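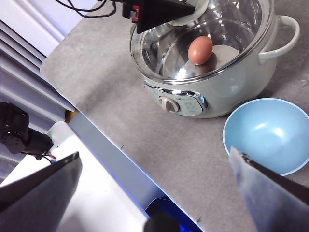
Good evening, everyone, and thank you for coming out on a Sunday. Wait for people to sit down, there are always a few still fussing with coats. My talk tonight is about cooking one egg, and I do mean one, for one person, on a night when you can't face the stove. I'll start with the little electric pot, because it's the thing I get asked about most. You'll see there's just a single egg down at the bottom of the metal bowl, and a light blue bowl standing empty beside the pot. I like to have my bowl out before I start. It saves that silly hunt through the cupboard with a hot egg in a spoon (we have all done it, don't pretend).

Say a word about where this comes from. I started these talks in Wudstead after my neighbor Naima El Ouafi moved into a studio with no stove at all. She had a counter, one outlet and a very good appetite. We spent most of a February working out what she could make in a pot like this one, and she ate better that winter than I did, with my four burners and my big oven.

Pause here and ask who has cooked on a counter in a dorm room or a rented room. Let them tell a story or two. Don't rush it, the stories are usually better than mine.

Now the method. Water first, enough to cover the egg, then the egg, lowered in with a spoon. Turn the knob up until the water simmers, then bring it down a bit so the egg isn't bouncing around. From the simmer I give it 6 minutes for a soft yolk. If you like it firm all the way through, leave it a few minutes longer and try one before you cook for company. Naima likes hers somewhere in between and takes it out when the kettle song on her radio show is over, so I can't give you a number for that.

Mention the light. A lot of these pots have a small indicator, and people ask me what the colors mean. It differs from pot to pot, so please read your own booklet. I once spent a whole evening waiting on a light that only meant the thing was plugged in!

Cooling: a bowl of cold water, egg straight in. Peel it under the tap if the shell is stubborn. Older eggs peel more easily, so save the fresh ones for frying.

If there's time, talk about what goes with it. Rice from the night before, a handful of spinach dropped into the hot water for a moment, toast if you own a toaster. Moataz Farouk gave me his way, with cumin and salt on a saucer for dipping, and I have hardly eaten a boiled egg any other way since. Pass the saucer around at this point. Check that the lid is on the cumin before it goes in the bag, remember Orkar.

Cleaning. Unplug it, let it cool, wipe the outside with a damp cloth, never under the faucet. If there's a chalky ring inside, simmer some water with a splash of vinegar and rinse well.

Questions, up to 30 minutes, then tea at the back. Recipe sheets are on the chair by the door.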